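Ticket: right hand, thumb drops position under side load
Cell: Wako bench 2
Opened by: Letay Adugna
Assigned to: Kedir Gudeta
Status: monitoring
Priority: normal

Description (Letay Adugna)
Right hand loses thumb position when it pulls on something with a drag load. Straight top-down grasps are fine. With the rope, the thumb closes, holds for a short time, then opens a few degrees and the controller posts "thumb pos error". Other fingers do not report anything. Clearing the fault brings the thumb back. It comes back at the next pull, not every time. Left hand does not do it.

Steps to reproduce
1. Home both arms, run the hand open/close check.
2. Right hand pinches the free end of the rope with the thumb.
3. Move the wrist away from the pile until the strand is taut.
4. Hold 45 seconds.

Comment, Kedir Gudeta
Pulled the log. Thumb motor current is normal up to the fault, then the position reading jumps and comes back within a few samples. Current does not follow it. That looks like the reading, so I am not changing the motor yet. Was the wrist rotated when it happened?

Comment, Letay Adugna
Yes, mostly. I don't have a fault with the wrist at neutral, but I have not run many there.

Comment, Riaan Mokoena
Check the wire bundle at the wrist before opening the hand. When the Zundach wrist was refitted in December the tie was put back one slot too far forward, and there is less slack than the drawing shows. I wrote it in the cell notes but did not move the tie.

Comment, Kedir Gudeta
Checked with power off. Findings:
- Tie is in the forward slot as Riaan says. The bundle goes tight near the end of wrist travel.
- Thumb sensor plug on the hand side was seated but the latch was not closed. It moves if the bundle is pulled by hand.
- No cut or flattened insulation.
- Main hand cable connector below the wrist: threads clean, finger tight. Left as is.
- Thumb joint has no play that I can feel. Tendon tension not adjusted.

Work done:
- Reseated the thumb sensor plug, closed the latch.
- Moved the tie back one slot. Bundle now has slack through full rotation in both directions.
- Ran the hand open/close check, passed.
- Recalibrated thumb zero. Old offset saved next to the new one in the Lutico folder.

Please retest with the same objects on the table. If the table is cleared the arm takes a shorter path and the wrist does not rotate as far.

Comment, Letay Adugna
Will use the full clutter set on the teal carpet. Do you want the soft rope or the braided one?

Comment, Kedir Gudeta
Braided. It snags on itself and gives more drag. Leave it bunched, do not lay it out straight.

Comment, Letay Adugna
Retest 2025-04-14. 100 pulls, wrist at neutral and then rotated, 45 second hold on each. No "thumb pos error". On 2 of the pulls the rope slid out of the pinch without a fault. I entered those as lost grasps. Pad on the thumb looks polished at the tip.

Comment, Kedir Gudeta
Agreed, separate problem. Slip with a good position reading is the pad. Clean it with alcohol and a lint-free wipe first. If it still slips, fit a new pad from the Clametti kit and redo the thumb zero, as the new pads are thicker. Do not raise the grip force to make up for it.

Comment, Desta Birhane
Pad cleaned. I have not replaced it. Only one right thumb pad left in the kit, so I put in an order.

Can we add the plug latch to the weekly check? It is not on the sheet now. The sheet only says "inspect cables".

Comment, Kedir Gudeta
Added, two lines:
- Thumb sensor plug: latch closed, no movement when the bundle is pulled lightly.
- Wrist bundle: slack at both ends of rotation, tie in the rear slot.

Chaltu, please check the tie on bench 1 as well. Same wrist, refitted in the same month.

Comment, Chaltu Ayele
Bench 1 tie is in the rear slot, latch closed. Nothing changed there.

Comment, Kedir Gudeta
Keeping this open until the hand has 400 more cycles on it. If the fault returns, save the log before clearing it and note the wrist angle. Setup for the pull test attached.
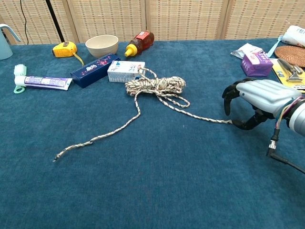
Right hand, thumb pinch on the end of the braided rope, strand taut.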